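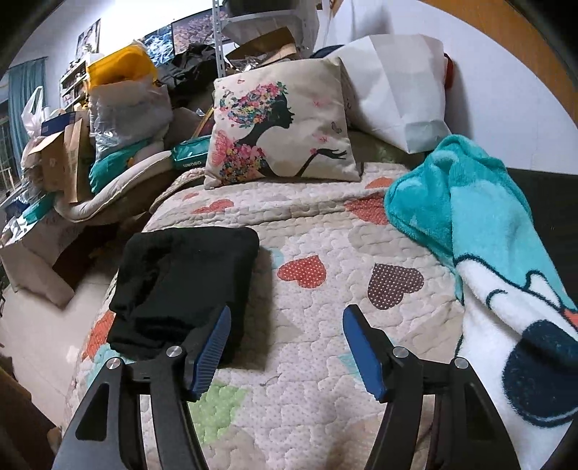

The Trodus open day is held once a year, and this February was the first time I signed up early enough to get a spot. The company makes gripping tools for robots and also runs a program where people use a hand-held version of the gripper at home to record everyday chores. I had read about the program but had no clear idea what the recordings looked like, so that was the part I wanted to see. The first thing on the screen in the lobby was a folding job, with a black cloth folded into a thick stack on a patchwork quilt and the two fingers with their ribbed blue pads open over the bed. There was a teal and white blanket on one side and bags and boxes past the far side of the bed. I had expected a bare table and a gray background. It looked like a bedroom, and most of what we saw that day was like that.

Trodus is in the Saltotar business park, in a long single-story building behind a tile wholesaler. Parking is free but the lot is small. I got there at 9:40 for a 10:00 start and took one of the last spaces. If you come by bus, the stop is on the main road and you walk along the fence for a few minutes with no sidewalk for the last part. Sign-in was quick. You get a sticker, a visitor sheet and a pair of safety glasses, which are only needed in the workshop.

There were 26 of us on the morning tour, split into two groups. My group started in the workshop. They cut and assemble the fingers there, and the benches are set up in the order the parts go together. The arms come in as black plastic parts. The pins go in at the joints next, and the blue pads are put on last. Our guide passed around a worn pad and a new one. The ridges on the worn one were nearly flat along the tip and still sharp near the base. A pad lasts 386 hours on average in their testing, less if it is used on rough fabric like canvas. One person asked if the pads could be bought separately, and they can, in packs.

The next stop was the test room. A Grabner arm on a steel stand picks up the same beanbag and puts it down again all day, and a counter on the wall shows the number of cycles since the last pad change. It was quieter than I thought it would be. We could stand at the yellow line and watch but not go past it. I would skip a few minutes of this if you are short on time, as it is the same movement over and over.

The part I came for was the room at the back where the recordings are checked. Six people work there at ordinary desks with two monitors each. They watch the clips at double speed and mark where a task starts and ends. A clip is thrown out if the fingers leave the view for too long, or if the person's face shows up in a mirror. The library for cloth and bedding has 853 clips so far. Kitchen tasks are the biggest group, and laundry is second.

I asked why they don't rent a clean studio and do it all there. The answer was that they did that for the first year, and the robot trained on it did fine in the studio and badly in anyone's house. Printed bedspreads were a problem in particular. The software would take a shape in the pattern for the edge of a shirt. Now they ask people to leave the room the way it is and only put away mail, medicine bottles and family photos with faces in them.

Black cloth is its own subject, apparently. It shows very little shading, so the folds are hard to pick out, and a folded stack can look like one flat shape. They ask for extra clips of dark towels, sweatshirts and throws for that reason. I have a closet full of dark clothes and have the same trouble finding the edges myself in the morning.

After that we got to try the hand-held tool. It is heavier at the front than I expected. You squeeze the handle and the fingers close, and there is some give before they grip. Each person had 15 minutes at a table with a stack of washcloths and a bathrobe belt. I folded four washcloths, badly. The trick is to come in low and let the pad slide under the edge, and to stop squeezing as soon as the cloth moves with you. The woman next to me got it on her second try. The belt was much harder, and I gave up on it.

The last demonstration was the robot itself, on a project they call Prerkari. It folded a hand towel in half, then in half again, and pushed it to the side of the table. On the first run it missed a corner and had to start over. The second run was clean. It is slow, and they said so before they switched it on. A person could have done the whole basket in the same time. They did not give a date for when it will be sold and said the next step is fitted sheets, which got a laugh.

Coffee and rolls were served in the lobby from 12:00, and the afternoon group was already coming in. The restrooms are down the hall past the workshop. Photos are allowed in the lobby and the test room but not in the checking room, and phones have to stay in your pocket there.

The tour is free, but you have to register on their website, and the morning slots fill up first. There is a lot of standing, with no chairs until you reach the tryout tables. Children under 12 can't go into the workshop, though they can join for the rest. I would allow two and a half hours in total, plus a little more if you want a second turn with the gripper.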